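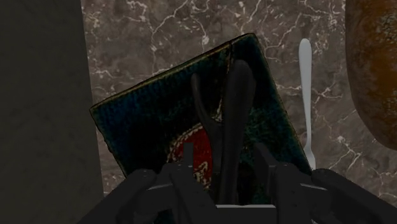 Declan Haworth wrote on 23rd December:

> I have been turning over whether to apply for the Moulin fellowship
> this round or wait a year. My tutoring service has 14 regular
> families now and I still do the bookings on my phone at night.
> Everyone I meet at these things seems to have a deck and a
> co-founder. I have neither. I'm 22 and I also have a degree to
> finish in July. Would they laugh at me? And did the money make much
> difference to those of you who got it, or was it mostly the people?

Dear Declan, and hello to everybody else who is reading this with one eye on the oven,

No, they will not laugh at you. I sat on the reading panel for two rounds (I've stepped off now, so I can say what I like) and the applications that got passed around the table with a "read this one" were very often from people doing bookings on their phone at night. Fourteen families who keep coming back is a business. I had a lovely deck when I started Vadel and not one customer to put in it!

On the money. My year the grant was $1,742, an odd sum that came from splitting the pot evenly, and I spent most of it on a used laptop and the registration fees. I was glad of it. But the thing I still use is the Thursday-night habit we got into at Skurorthorpe, well, it was whatever night we could get the room, where each of us had to say out loud what we'd sold since last time. I dreaded it. I once drove over there with nothing to report and sat in the car for a good while before going in, and then the woman next to me had nothing either, and we ended up sharing a stall that spring.

About the co-founder, please don't go and find one just for the form. I know of two pairs from my group who did that and both had split up before the year was out, one of them quite painfully. There is a box that asks who you work with, and you can put your mom in it if she answers the phone for you. I did.

The degree is a harder question and I don't want to wave it away. The sessions run from February to June, so you'd be right in the thick of your finals. Write to the office at Platberg and ask if you can defer a place once it's offered. They allowed it for somebody in my second round of reading, though I couldn't swear the rule is the same now.

One practical thing: the long answer is limited to 200 words and they do mean it. Use them on one family and what changed for their kid, and leave the market size for the interview.

Send me a draft off list if you'd like another pair of eyes. I'm slow over the holidays, with a house full of cousins, but I will get to it.

Warmly, and good luck with the exams,
Annette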